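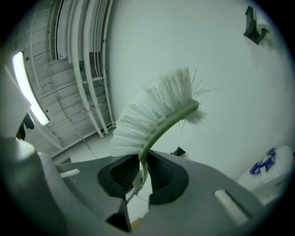

Aging a prop means making a new surface look used, and in a walk-through attraction it has to be done fast, cheaply and in a way that survives a full season of hands and shoulders. Three kinds of mark cover most jobs: stain, spatter and wear. Spatter is the one most often done badly, usually with a paint brush that holds too much liquid and drops it in blobs. A dish brush with dense, splayed white bristles does better. Load the tips only, hold the brush a forearm's length from the wall and draw a stick across the bristles toward yourself. Stray strands at the side throw single long drops, so trim them or turn them away from the work.

SCENIC FINISHES FOR HAUNTED ATTRACTIONS
Handout 4: Aging, Spatter and Wear Zones

Search this site Enter keywords Go
Print this page | E-mail this page

1. Terms

Base coat. The flat color under everything else. Use flat latex only. Any sheen will show under a flashlight.

Glaze. Paint thinned until the base coat reads through it. For this course, one part paint to four parts water.

Wear zone. The band of wall that guests touch. In a narrow corridor it runs from hip height to just above the shoulder.

Throw. The distance between the brush and the surface during spatter work.

2. Order of work

Work from the back layer to the front: base coat, glaze, stain, spatter, wear, seal. Spatter put down before the glaze will soften and run. Wear put down before the spatter looks wrong to guests even when they can't say why, as the drops sit on top of bare spots that should have been rubbed clean.

Let each coat dry before starting the next. In the Gornness shop, with the fans on, glaze takes 15 minutes in June and a good deal longer in the fall. Test with the back of a finger in a corner.

3. Spatter

Throw controls drop size and spread. A short throw gives a tight cluster of heavy drops. A long throw gives a loose field of fine ones. Change the throw at least once on every panel. A panel done at one distance looks printed.

Direction matters more than color. Decide where the source is before loading the brush, mark it on the floor with tape, and keep every stroke in line with it. Drops that strike at a low angle leave tails, and the tails point away from the source. On the Clultudska butcher set the tails on the left wall ran the opposite way from those on the door, and the whole panel had to be glazed over.

Mix for blood effects: dark red base, a small amount of brown, a trace of black. Bright red reads as pink under the blue gels used in most of our rooms. Check the mix under show light before using it on scenery.

4. Wear zones and traffic

Plan wear by guest count. Below 200 guests a night, painted wear will hold for the run with one touch-up. At 1,000 a night the wear zone will be rubbed through in the first weekend, and painted detail there is wasted labor. Put the detail above shoulder height and leave the zone in glaze and sealer only.

Corners fail first. The Vuvcombe maze was laid out with 8 blind corners, and all of them needed repainting before any straight wall did. Round the edge with a rasp before the base coat goes on.

5. Sealing

Two thin coats of flat sealer, sprayed. Brushed sealer lifts the spatter. Do not seal any surface treated with flame retardant until the retardant label has been checked for compatibility. Keep the label with the room file for the fire inspection.

6. For next session

Bring one primed panel and a dish brush. Read the Wunderlich case notes, sections 2 and 5, and be ready to mark source points on the floor plan. Old clothes. Eye protection is required for all spatter work.

Handout revised 15 March 2021

Contact | Copyright Gornness Scenic Workshop. All rights reserved. | Back to top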